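Savings Circle, Vandovport: where we've got to by March

Hello Annelore, you asked for something readable this time, so I've left the spreadsheets out and will just tell you how the savings project is going.

We now have 96 people paying into the fixed-term pot, spread over the Vandovport and Indton groups. Most put in a small sum each month and leave it alone. The early-withdrawal rule still confuses people, so I've rewritten that page of the welcome booklet and Kleinschmidt are checking the wording for us.
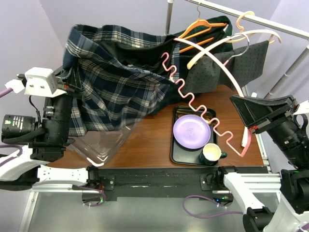 Budgeting evenings have been the nicest surprise! We start with what people spend without thinking, and clothes always come up. A plaid garment like the one held up by the gripper gets the whole table going — what would you pay for it, how often would you wear it, could the money sit in the pot for a year instead? It gets us to interest rates far quicker than my old slides did.

The Vornau group is behind. Only seven people have signed up there, and two of those haven't made a first payment. I think the evening start is too late for parents, so I'd like to try four o'clock.

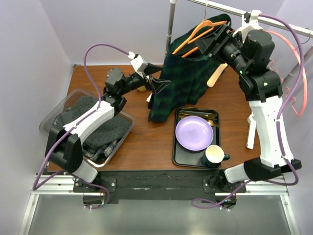

If that doesn't help, I'd sooner fold Vornau into Indton than keep paying for a second room. The bus between them is decent and the Indton lot are very welcoming (and have better biscuits).

Spending is on track apart from printing, which went over when we redid the booklet. I'd like to cover that from the travel line, if you're happy — could you let me know before I order the next batch?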